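The Last Ten Minutes of the Chore

Manuela Ruggiero
4th July

My neighbor asked me if she should wait with buying a new dishwasher, because soon there will be a robot for the kitchen. She was serious. She had watched a video in which a machine folds a towel, and she thought that the rest is only a matter of price. I told her to buy the dishwasher. In this essay I try to explain why I was so sure, and where I am less sure.

I worked for 11 years in a company named Drilden, where we packed spare parts for heating systems. We had two robot arms on the line. They took a box, turned it, and put it on the pallet, and they did this better than any of us. They did not get tired and they did not have a bad back. But each evening a person with a broom came, and in all these years I never heard a manager ask if an arm could do the broom. Everybody understood that the broom is harder. The box comes always to the same place. The dirt does not.

A kitchen is more like the dirt than like the box. Things are moved by people who do not think about the machine. A child leaves a pencil, somebody puts a bottle where yesterday was a bowl, and a cup is in the sink or on the shelf or on top of another cup. For me this is no problem at all. I do not even notice that I solved something.
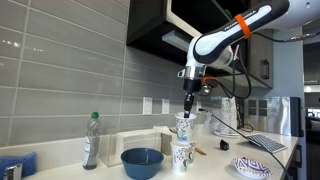 Paper cups are a good test, I think, better than towels. A paper cup weighs almost nothing, and it gives way when you press it. If you hold it too softly it slides, and if you hold it too strongly it is not a cup anymore. When cups stand close together, you must take one and leave the others in peace. A person of four years can do this, not always, but usually. For a machine with two stiff fingers and no skin, I consider it serious work, and I do not laugh when it goes slowly.

My friend Quyên Vi, who teaches mechanics at a technical school, does not agree with my patience. She says that we praise machines for things for which we would never pay a person. If a helper needs a quarter of an hour to clear a table, and I must stay near in case she drops a glass, then I have no helper, I have a guest. I find this a little hard, but I have no good answer to it. The value of help in the house is that you can leave the room.

Here I want to be fair with the other side. When I started at Drilden, the arms had to be told every movement, and if a box was 2 centimeters wrong, the line stopped. Today machines can look at a thing and decide by themselves where to grip it. This is real progress and I did not expect to see it in my working life. Those who say that it will never come to the home are making the same mistake as my neighbor, only in the other direction.

What I miss in the discussion is the number of failures. A machine that succeeds 36 times in a row looks perfect in a film. But in one family there are easily 1000 small handlings in the kitchen before the month is over, and I would like to know how many of them finish on the floor. I would also like to know who cleans the floor. If the maker does not tell me this, I keep my money.

There is also the question of what we call a chore. To lift a cup is one movement. To tidy the kitchen means to know that this cup is still being used by my husband, that this plate can wait, and that the sponge is too old and must go in the garbage. Half of the work is to decide, and the deciding is different in every house. My mother's kitchen had rules that even my father did not learn.

So my opinion for now is a modest one. On the shop floor, give the machine the heavy and equal work, and pay the people properly for the rest. At home, buy the dishwasher. My neighbor's was delivered last week, and she has already complained to me that it does not empty itself.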